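Clultodau Walking Holidays
Season jobs and trial walkers wanted

Trial walkers and a trail host for our first season on Sturkia

If you have ever stepped off a small ferry with a rucksack, bought a peach from the first stall you saw and felt that the whole week was opening up in front of you, please read on! We are a small walking holiday company, and this year we are opening a new route on the island of Sturkia. Before we let paying guests loose on it, we want a group of curious people to walk it with us, and we need one more person to help run it.

So there are two calls on this page. The first is for trial walkers, who come for a single trip in September. The second is for a trail host, a paid job for the season. You may apply for both if you like, but please send two separate emails, as Réka reads one lot and Senad reads the other.

The island

Sturkia is long and thin, with a spine of hills down the middle and most of the villages tucked along the eastern side, out of the wind. The ferry comes into Plorkutano, a harbour town with one main street, a very good bakery and a great many steps. From there our route runs 58 kilometres to the lighthouse at the northern end, mostly on old mule tracks, with a stretch of beach on the second day and some lovely shaded walking through chestnut woods on the third. The highest point is the chapel at Dobos, and on a clear morning you can see the mainland from the wall behind it. On a cloudy one you get the goats, who will take an interest in your lunch.

We fell for the place on a scouting trip when the ferry home was cancelled and we had two more days than planned. Levente Szilágyi, who draws our maps, spent both of them following a dry stream bed uphill and came back with the whole middle section of the route in his notebook. A good deal of it has been walked by shepherds for generations and by hardly any visitors, and we would like to do it justice.

TRIAL WALKERS

We are looking for 4 pairs or single travellers for each trial group. You will walk for five days, staying in family guesthouses, with your main bag carried ahead by van. You'll use our draft route notes without a guide beside you, and in the evenings you'll tell us where they went wrong. Was the left turn after the water trough obvious? Did the notes promise a café that was shut on the day you passed? Was the climb to Dobos a pleasure or a slog after that big breakfast? We want to hear all of it, including the grumbles.

What we provide
Guesthouse rooms, breakfast and dinner every day
A packed lunch on walking days
Luggage transfer between villages
Draft notes and maps, on paper
A local phone number that one of us will answer

What you pay
Your own travel to Plorkutano, plus a contribution of 215 euros per person towards food and rooms. If that sum is the only thing stopping you, write and tell us. We have kept one place back in each group at no charge.

Who we'd love to hear from
People who can walk for five or six hours over rough ground and still enjoy themselves at the end of it. You needn't be fast. We would be very glad to have some older walkers, some people who have never been on a walking holiday, and at least a few who don't eat meat, because the guesthouse cooks are keen to try out new dishes and at the moment the only people they can practise on are us. You must be 18 or over. Sorry, no dogs on this one, as there are working sheepdogs on the hill and they take their job seriously.

The notes are in English for now. If it is your second or third language, so much the better! Réka Halász writes the notes and wants to know which sentences trip people up when they are tired and it's getting warm.

TRAIL HOST (paid, seasonal)

The trail host is the person our guests meet off the ferry and the person they ring when they have taken the wrong path. It is a varied job and a sociable one. On one day you might be driving bags to the next village and drinking coffee with three guesthouse owners in a row (saying no is not really possible). On another you'll be up on the ridge with a pot of paint, freshening the waymarks, or sitting with a couple who have had enough of hills and would like to know about boats.

You will need
A full driving licence and the nerve for narrow lanes
Good spoken English and at least one other language
A first aid certificate, or willingness to take the course with us in spring
Patience, a friendly manner and a decent sense of direction

It would help if you had worked with visitors before, in a hostel, a museum, a campsite, anywhere really. Obsa Weldu, our host last year on the mainland route, came to us from a bicycle shop and had never led a walk in his life. He is staying on with us and will show you the ropes for your first fortnight.

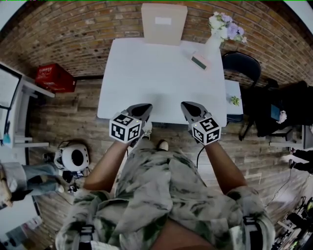
The post comes with a room of your own in Plorkutano, above the bakery, so you will be woken early and well. Meals are included on days when you're working in the villages. You'll have two full days off each week, together wherever the ferry timetable allows, and the van is yours to use on those days if you put the petrol back. Pay is monthly, and we'll send the full terms to anyone we invite to talk. We offer the same wage to everyone in the post, whatever their experience.

Some parts of the job are less fun, and you should hear about them now. The van has no air conditioning. Ferries are late and guests get hungry. In the middle of the season you will carry a lot of suitcases up a lot of steps, and some of those suitcases will be full of books. The island is also very quiet in the evenings, so if you need a cinema or a dance floor within reach, you may find the weeks long. If you like swimming before supper and knowing everybody's name by the end of your first month, you'll probably be very happy.

HOW TO APPLY

For the trial walks, write to Réka with a few lines about yourself, the kind of walking you enjoy and anything we should know about food or health. Tell us too about one trip, near or far, that didn't go to plan and what you did next. We don't need a CV.

For the trail host post, write to Senad Angelovski with a CV and a short letter. Please put in the letter which languages you speak and how well, and when you could start. He'll arrange a phone call first, then a longer chat with him and Jolán Sárközi, who runs the office and looks after all our guesthouse bookings.

Both addresses are on the contact page. We answer every message, though during the spring bookings it may take us a week or so. Please don't book any travel until you've heard from us, as the ferry company has yet to confirm its autumn sailings.

Posted 26 February 2020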